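4.2 Wrist-view perception near overhanging objects

The planner described in Section 3 assumes that the distance between the fingers and any nearby surface is known to within a fixed margin. In open space this is easy to meet. It is much harder when the gripper works under something, as it does when it reaches below a tray or a shelf from the side. The depth map from the fixed overhead camera has a hole there, and the planner is left with the wrist camera alone.

We built the Kestcombe test set to study this case in simulation. Each episode starts with the gripper below or beside a large rigid object, with the jaws open, and the controller has to bring the fingers to a target pose without touching anything on the way. Object pose, lighting direction and background shade are drawn at random at the start of each episode. The simulator gives us exact signed distances, so every wrist image can be labeled with the true clearance at each fingertip.

Two properties of these images cause most of the trouble. The first is low contrast. When the gripper and the object are both dark, the border between them is carried by a thin highlight or by nothing at all, and a segmentation network trained on brighter scenes tends to merge the two. The second is perspective. A finger that ends just below an edge in the image may be close to that edge in space or well in front of it, and a single view does not settle which. Figure 5 is a view with both properties.

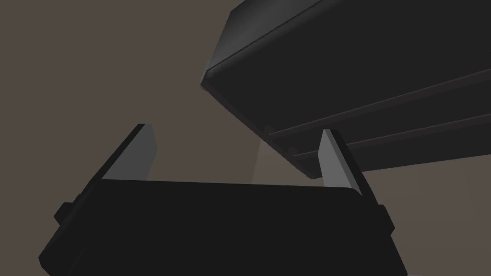
Figure 5. Simulated wrist view from the Kestcombe set. The gripper jaws are open beneath a large dark object; the tip of the right finger lies almost against its lower edge in the image.

The left finger in Figure 5 is the easy one. Its top stands against plain background, and a simple edge detector finds it. The right finger is the one that matters for planning. Its pale inner face is easy to pick out, but the darker outer edge gives the network much less to work with. The two parallel ridges on the underside of the object are useful here. Their edges catch the light and give the pose estimator long, straight features to fit, even when the outline of the object leaves the image.

Our perception module, which we call Letelham, works in three steps. First, it renders the gripper from the known joint state and wrist calibration and subtracts the resulting mask from the image. No learned model is asked to find the gripper. This removes a whole class of merge errors, at the cost of a dependence on calibration that we come back to below. Second, line segments are extracted from what is left and grouped by vanishing point. Third, the groups are matched to the edges of the object model, and the pose is refined by minimizing the reprojection error over all matched segments. The matcher keeps up to five pose candidates, as a single view of parallel edges often has more than one good fit.

The candidates are passed to the planner as they are. We tried picking the best one and discarding the rest, and found that the planner then moved with confidence toward poses that were wrong in depth. With the full list, the planner computes clearance under each candidate and uses the smallest value. If the smallest value is under the safety margin, the arm makes a short sideways motion chosen to separate the candidates, takes a second image, and runs the matcher again. The sideways motion is limited to directions that are free under every candidate. If there is no such direction, the arm backs out along the path it came in on.

We compared this with a baseline that uses the learned segmentation network and a single pose estimate. Both methods used the same motion planner, the same margin and the same joint speed limits. The baseline reached the target without contact in 67 percent of episodes. Letelham did so in 83 percent. Most of the gain came from episodes in which the object was as dark as the gripper. In episodes with a light object the two methods made nearly the same decisions, and we would not argue for the extra complexity if all objects were light.

The remaining failures fall into two groups. In the first, too few line segments survive the gripper subtraction, usually when the object fills most of the view and its long edges are all outside the image. The matcher then returns candidates that agree with each other and are all wrong. A check on the number of matched segments catches many of these, but setting the threshold high makes the arm back out too often. In the second group, the sideways motion is too short to tell the candidates apart. A longer motion would help, but the free space under the object rarely allows it.

Calibration error was not modeled in the main runs. In a separate sweep we rotated the wrist camera by small amounts before each episode and left the rendered mask unchanged. With growing rotation, a thin strip of the finger is left behind after subtraction, and its straight edge is picked up as an object edge. Widening the mask by 2 pixels removed the strip for the small rotations in our sweep — we kept this setting for all later runs. It also hides part of the gap between fingertip and object in views such as Figure 5, so it should not be made larger than needed.

The episode generator, the matcher and the planner interface are included in the Zalulside toolkit, with the settings used for this section.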